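Trestton Shared Workshop
Minutes of the users' meeting, Monday evening, July 27, 2020
Minutes typed up by me, Ebony Hapeta, because I was the only one with a pen

38 shares | 5 comments

Present: the usual lot from the woodwork and print sides, two people from Votenard Framing, the Śliwiński brothers (the younger one left at the tea break), and me. Apologies from the Irnow bookbinders, who had a delivery to wait in for.

1. Last month's minutes

Agreed as correct, apart from the spelling of Śliwiński, which I'd got wrong in both places. Sorry! I've fixed it in the folder copy and I've now got the proper letter saved on my laptop, so it shouldn't happen again.

2. Windows and fans

The back window still sticks. Everyone wants more air through the place this summer and I don't blame them, it was like an oven in there last week. The elder Mr Śliwiński will bring a plane and take a bit off the bottom. He asked for somebody to hold the sash while he does it and I seem to have put my hand up.

3. Marking out the big table

This took up most of the evening, so bear with me. The idea from our last meeting was to divide the tabletop with tape so that people sharing it know which bit is theirs and glue pots stop wandering into other people's paper. We went for blue painter's tape, one line each way, crossing.
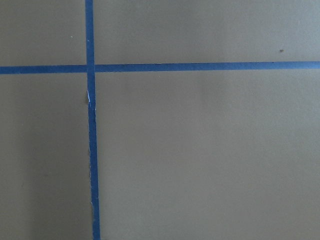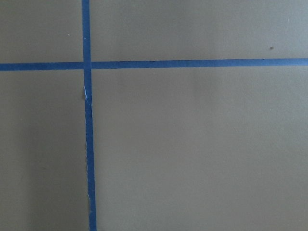 Blue tape on the big table, with the crossing towards the upper left. The white bit just below it is the damaged patch.

First point, from Votenard: the four parts aren't the same size. Quite right, they aren't, and I said so before anybody else could get cross about it. Some of us like it that way (the print side want one long stretch for laying out sheets, and the bookbinders only ever asked for a corner), but the framers felt they'd be the ones ending up in the small bit every time. We went round this for a good twenty minutes. In the end we settled on booking by section, so you put your name against the one you need and the small ones aren't anybody's for keeps.

Second point, the lines aren't dead straight to each other. The long one wanders a bit to the right as it goes. I can live with that, it's only there to keep our elbows apart, but Votenard would like it redone against a proper straight edge and they've offered to lend theirs, so I'm not going to say no.

Third point, the nick by the crossing. There's a little torn or lifted place on the left edge of the tape and it bothered people far more than I expected! One view was to press it down and forget it. The other was that a sheet of thin paper will catch on it sooner or later. We voted to replace that strip when the straight edge arrives, and until then please slide your work in from the other side.

Somebody also asked whether the tape would mark the surface if it stayed on all summer. None of us knew. I'm going to put a spare bit on the underside, leave it for a fortnight and peel it off, and I'll tell you what I find.

Agreed: keep the tape, keep the cross, redo the wandering line. No cutting directly on the top, with or without tape. Put a board down, please.

4. Money

The tin stands at £188. Out of that we agreed to spend up to £20 on more tape and a new dustpan, the old one having lost its lip. Receipts to me, and please write on the back what it was for, I had three last month that were just faded grey paper.

5. Anything else

The kettle needs descaling. The younger Śliwiński had said he would do it but see above re tea break, so I've put him down in his absence.

The radio stays off before ten. We've been over this.

If you've got the long clamps at home, could you bring them back? I'm not asking who.

Next meeting is to be fixed once Irnow have told me which evenings they can do. I'll send a note round.

Comments (5)

Piotr: I was gone for ten minutes and now I own a kettle. Fine. Does anybody have citric acid?

Votenard Framing: Straight edge is in the van, we'll drop it in on our next run. Can we do both lines while we're at it? The one going across looks a shade tilted to us as well.

Ebony H.: @Votenard yes please, if you've got the patience. There should be enough tape for both.

Irnow Bindery: Happy with the corner! Evenings are tricky for us until the end of the month but after that we're easy.

Jan: Plane is sharpened. Ebony, bring gloves for the window.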